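Home Health News Nutrition Sleep Interviews Contact

Iron, tea and tired mornings

Nelli Rautiainen has worked as a dietitian at the Kemppainen clinic for 19 years, and low iron is still what she talks about most before lunch.

"People come in tired and they've already decided it's their thyroid," she says. "Sometimes it is. I'd still like to see a ferritin result first."

Ferritin shows how much iron the body has stored. A person can run low on it while hemoglobin stays normal, and Rautiainen says that is where patients get confused. "They were told their blood count was fine, and it was. The count doesn't tell you what's in the cupboard."

She asks new patients to write down what they drink with meals. Tea and coffee both cut the iron absorbed from plants, so she suggests waiting an hour after eating. Peppers or an orange alongside lentils will help.

She is careful about pills. "Don't start them on a guess – some people store too much iron already, and more will hurt them." Those who do need tablets often manage better on one every other day, she says, and should ask their doctor about it. Black stools are common and usually harmless on iron, but she wants to hear about stomach pain.

How long does it take? "Months. I had a woman of 44 who wanted to quit in week three. We tested again in December."
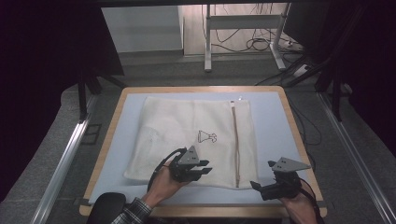
Plokell wrote in to ask whether decaf coffee counts too, having switched to it at breakfast and never thought to leave a gap before the oatmeal.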